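Student Robotics Project: Pre-Session Inspection Checklist with Comments
Deltden Technical School, Room 18
Activity: Lunch packing task, manipulator arm
Term review: April

Scope

This checklist covers the manipulator arm, its bench and the items it handles. It is completed by the student team before power is applied and is reviewed by the supervising instructor at the close of the session. An item marked Fail stops the session until it is corrected. An item marked Pass with comment may proceed, but the comment must be answered in writing before the next session.

Section A. Work area

A1. Floor marking visible on all sides of the bench. Pass.
A2. Walkway to the exit clear of bags and chairs. Pass.
A3. Cables kept away from the reach of the arm. Pass with comment.
Comment: Plugs and loose cable are being left on the white tabletop beside the work surface. Cables not needed for the session are to be unplugged at the wall and put in the drawer. Those in use are to be clipped along the rear of the table.
A4. Work surface wiped down before items are set out. Pass with comment.
Comment: The wipe-down was done, but the adjoining tabletop was missed. Both are included in this item.
A5. Emergency stop within reach of the operator and of the second student. Pass.

Section B. Arm and gripper

B1. Mounting bolts at the base checked by hand and with the wrench. Pass.
B2. Gripper plates free of burrs, cracks and food residue. Pass.
B3. Gripper bolts seated. Pass.
B4. Wrist camera secure and lens clean. Pass with comment.
Comment: The picture is soft while the arm is moving. Small print on packages cannot be read at that point, and the team should not depend on it for sorting. The Filtard software has a setting for exposure time that has not yet been tried.
B5. Emergency stop test, arm moving at low speed. Pass.
Comment: The test was carried out twice, once by each student on the rota. Please continue this practice.
B6. Grip force limit set to level 2 for soft food and level 4 for boxed items. Fail, corrected.
Comment: The limit was found at level 4 from the previous session. It was reset and the check repeated before any food was handled. The team has been asked to add the reset to the shutdown steps in Section D.

Section C. Items handled

C1. All food items sealed in their original wrapping. Pass.
C2. Items used in the task set apart and not eaten afterward. Pass.
C3. Compartment tray free of cracks and sharp edges. Pass.
C4. Wrapped sandwich held without tearing the film. Pass with comment.
Comment: The sandwich remains the most difficult item in the Gaketti task set. The fingers must close on the lower part of the package and leave the folded film at the top free. 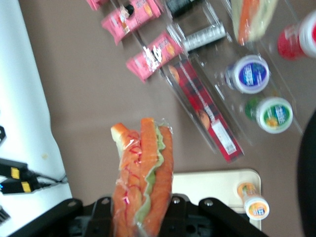

The team's written procedure calls for a pause after each lift so that the operator can confirm the grip before the arm travels. This pause was skipped on several lifts late in the session. It is a required step, and it applies to boxes and snack packets as well as to the sandwich.

C5. Lidded cups stood upright in their compartments at the start. Pass with comment.
Comment: The cups tip easily when the arm approaches from the side. Students should use the approach from above described in the Cho handbook, chapter on small containers.
C6. Torn or leaking packages removed from the bench at once. Not applicable this session.

Section D. Conduct and shutdown

D1. Safety glasses worn by all students inside the floor marking. Pass.
D2. Long hair tied back, sleeves above the wrist. Pass.
D3. One student at the controls and one at the stop button at all times. Pass.
D4. Session limited to 90 minutes of powered operation. Pass.
D5. Arm returned to rest position before power is removed. Pass with comment.
Comment: The arm was returned correctly, but the gripper was left closed. It is to be left open - this relieves the finger drive and makes the plates easier to clean.
D6. Log sheet completed and signed. Pass.

Actions before the next session

Student team: clear and clip the cables (A3); add the grip force reset to the shutdown steps (B6); reread the lift procedure together (C4).
Supervising instructor: confirm the exposure setting with the team (B4).

Result: Approved to continue, with comments.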